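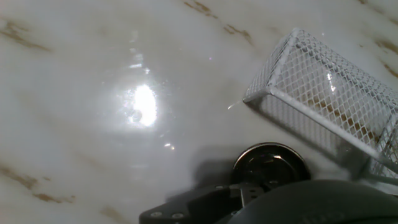
Speaker notes: can a machine tidy a bench yet?

4 min read
26 shares | 3 comments

Slot is 20 minutes with questions. Keep slide 1 up while people sit down.

1. Opening

Say what the talk covers: small clearing jobs, at home and on the shop floor. Things go in a basket, things come out of a basket. No walking, no stairs, no laundry.
State the position early. One arm can do some of this, slowly, on a surface it has been set up for. It can't yet be left alone with it.
Point at the mesh basket on slide 1. Ask the room how they would pick it up. Most will say by the rim. Good, come back to that.

2. Why the surface matters

Polished marble patterns are common in kitchens and hard on vision. Point at the glare spot. A depth sensor that relies on reflected light can return nothing there, or a wrong distance.
Veins are the second problem. A brown streak has edges, and a simple detector may score it as an object. At Clirkside we had the planner try to grasp a vein on a Monday demo with the client watching. (Pause. Don't dwell.)
Mesh is the third. The veins show through the wire, so the basket and the bench share pixels. Segmentation tends to keep the solid rim and lose the sides.
Mention the wrist view. It gets close to the work, but the gripper and its shadow take up a good part of the picture.

3. The job itself

Next slide.

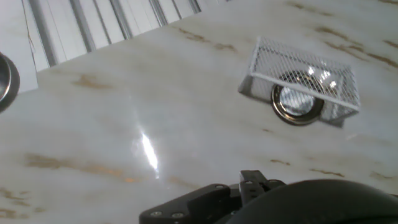
Slide 2. Round metallic item in the mesh basket, wrist view.

Ask what the round thing is. Take two or three answers. Tape roll and tin are both reasonable, and the system has the same trouble we do. For a plain pick the name matters little. For sorting, it decides where the item goes.
Grasp options: across the outer ring, or one finger in the middle if the middle is open. From this angle I wouldn't commit. A second look from another side costs time and is usually worth it.
Clearance: the item is partly through the front of the basket. A straight pull may drag a light basket along with it. People hold the basket with the other hand and never notice they are doing it. A single arm has to pull slowly, or brace the basket against something.

4. Where this leaves us

Home: not ready. Every counter is different and the owner moves things.
Shop floor: closer. Dierckx fixed their baskets in place and changed to a matte bench top. Those 2 changes did more than the new software. Kazuhiro Kuroda has the details if anyone asks.
Speed: a person is still roughly 3 times faster on the Nukalley bench. Don't quote this for any other site.
If short on time, skip the speed note and go straight to questions.

Likely question: why not use suction? Answer: it needs a sealed contact patch. Mesh has none, and a ring may not offer enough flat area.

Comments (3)

Dirk Hendriks
Have you tried a polarizing filter for the glare? We got some of the depth back on steel trays, though we lost light.

Ľudovít Zelenák
I don't agree on fixing the baskets. Our operators carry them between stations all day. A heavier basket worked for us at Runus.

Arnout Van Dijk
Could you post the grasp settings from the Nukalley bench? The link in the January version of these notes is dead.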